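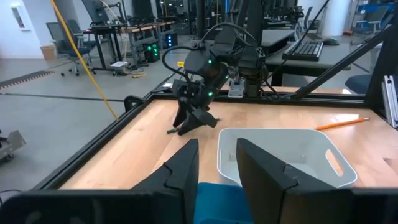

My fourth week of teaching a pair of robot arms to put pens and pencils in a bin is over, and I said I would write down how it went, so this is that post.

The job at Zestbridge is simple to describe. I sit at the table with two leader arms, one for each hand. When I move a leader, the follower arm on the table moves the same way. I pick up a marker, I put it in the white bin, I go back to the start position, and I press the pedal to save. Then I move the things on the table and do it again. Each one of those is an episode. The target for this task is 1,791 episodes, a number that came out of a spreadsheet I haven't seen.

By Saturday I had passed 1,000. I don't usually work weekends, but I had missed a day with a cold and wanted to catch up before the next task sheet came in. It was a good day for it. I got through more than I do on a normal weekday, mostly from not stopping to talk.

I came to this from a packing job at Van Wijk, and people there ask me if it is like playing a video game. It is closer to picking something up while wearing oven mitts that belong to someone else. The leader arms are light and the followers are not, and there is a small delay. You learn to slow down before you touch anything. In my first week I pushed the fingers into the table so many times that Mieke Wuyts, who trained me, stuck a strip of tape on my side of the desk that said UP FIRST. I still say it in my head.

Markers are harder than pencils, which surprised me. A pencil has flat sides and mostly stays where you left it. A marker rolls. If one finger touches it before the other, it goes off across the table and you have to chase it. Chasing is allowed. Mieke wants some episodes where the first grab misses, as long as the recovery is clean, meaning you back off, line up again and close once. What she doesn't want is poking. If I poke at a marker three or four times, I throw the episode out, and I would rather do it myself than have it come back from review.

A few things I do now that I didn't do at the start:

I look at the wrist camera view before I close the fingers. From my chair the gap between the fingers and the marker always looks smaller than it is. On the wrist view it looks right. The policy only gets the camera views and not my eyes, so if I can't do the grab from the camera view, the robot probably can't learn it from me either.

I come in from above with the fingers across the barrel. Going in along the length works sometimes, but the marker ends up hanging at an angle and catches on the rim of the bin.

I open the fingers over the bin and wait a beat before I lift away. When I rush this part, the pen sometimes sticks to one finger and comes back out with the arm.

I change the layout on purpose. Left alone, I put everything in the same easy spot. Now I write out 7 starting layouts before lunch and work through them, then write new ones. The ugly ones are worth doing, like a pencil lying close to the bin or pointing straight at it. I also move the bin itself, turned a little or pushed back.

The arm that isn't doing the pick still has to be somewhere, and this took me a while to get used to. It has a camera too, and whatever it is pointed at gets recorded. In the early batches my idle hand drifted. I didn't notice, but on playback you can see the view from the resting arm slowly sliding around while the other one works. Mieke sent back a whole morning of those. Now I park it at the near edge of the table and rest my wrist on the desk so it stays put.

She also had me do some kinesthetic runs, where you switch the motors to soft and push the follower around with your own hands. I liked those for about a day. You can feel the contact, and closing on a pencil is easy. But your arms are in all the camera views and the arm is heavy to drag, so my lower back was sore by the afternoon. We kept a small number for comparing and went back to the leaders.

The software is called Eneck and it does its job. It crashed twice this week, both times on save, and both times I lost only the one episode. The thing I would change is the save pedal. It sits right next to the discard pedal and they feel the same through a shoe. I have asked for a piece of rubber on one of them. For now I work with my left shoe off – it helps.

On the results side, they trained a first policy on the early part of the data and let me watch. It got the pencils most of the time. On markers it reached down, stopped just above the table, and stayed there. It hovered exactly the way I hover. I had a habit of pausing low while I checked the wrist view, sometimes for a couple of seconds, and it had picked up the pause without whatever I was using the pause for. That was strange to watch. Since then I check while the arm is still coming down and keep it moving, and I marked the slow episodes so they can be trimmed or left out.

The next task is lids. Hatau, the older setup across the room, has already been used for lids with one arm, and I am told two is easier since one hand can hold the jar. I have my doubts, having tried it once and sent the jar onto the floor. It was plastic.

A couple of people emailed after the last post to ask how to get this kind of work. I answered an ad. It said steady hands and patience with repetition, and the interview was an hour of moving blocks from one tray to another while someone watched. No one asked about programming and I still don't do any. If you get bored quickly, I would not apply. I listen to audiobooks, one ear only, and I'm on my third long one since starting.

I still have the rest of the episodes to get through before the lids start in September. Monday's layouts are already written out. Two of them have the marker under the edge of the bin, and I'm not looking forward to those.

This site uses cookies to remember your settings and count visits. By continuing to read, you agree to their use. Accept | Manage preferences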